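Reiserucksack Ovell im Test: zwei Wochen Norwegen

Ich habe den Rucksack von Ovell im Februar gekauft, vor meiner Reise nach Norwegen mit Bahn und Schiff. Insgesamt bin ich mit ihm fast 2.000 Kilometer gefahren, und ich möchte meine Erfahrungen teilen, weil ich vor dem Kauf nur wenige Berichte auf Deutsch gefunden habe.

Das Modell heißt Zaltholm und öffnet sich wie ein Koffer, also mit einem Reißverschluss um die ganze Vorderseite. Diese Öffnung ist sehr praktisch. Im Nachtzug konnte ich meinen Pullover finden, ohne alles herauszunehmen. Die Schultergurte sind weich genug, der Hüftgurt könnte aber breiter sein. Nach einem längeren Fußweg vom Hafen zur Unterkunft habe ich ihn deutlich gespürt.

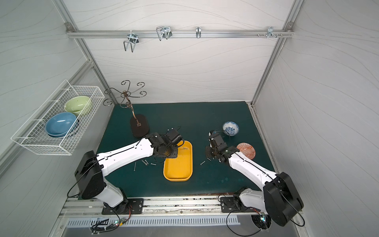

Innen gibt es 6 kleine Fächer und eine Tasche aus Netz. Das klingt nach viel Ordnung, doch die Fächer sind flach, und ein Ladegerät mit dickem Stecker passt nicht hinein. Ich bin zu Hause eine Person, die gern alles aufhängt, an eine Schiene mit Haken oder in einen Drahtkorb an der Wand, und so etwas fehlt mir auf Reisen immer. Für den Kulturbeutel hätte ein einfacher Haken gereicht. Ich habe ihn nun selbst mit einer Schnur befestigt.

Beim Regen war ich positiv überrascht. Auf dem Schiff stand ich lange draußen an Deck, und die Kleidung blieb trocken – nur im oberen Fach war das Notizbuch an einer Ecke feucht. Eine Regenhülle wird nicht mitgeliefert, man muss sie extra bestellen. Das finde ich bei diesem Preis nicht schön.

Meine Reisepartnerin Berenice Mendoza hatte den Odthorpe dabei, der etwas leichter ist. Sie war mit dem Tragen zufriedener als ich, dafür musste sie jeden Abend von oben bis zum Boden graben. Wir haben einen Tag lang getauscht, und danach wollte jede ihren eigenen zurück.

Ich gebe vier von fünf Sternen. Für Reisen mit der Bahn empfehle ich ihn gern, für lange Wanderungen eher nicht.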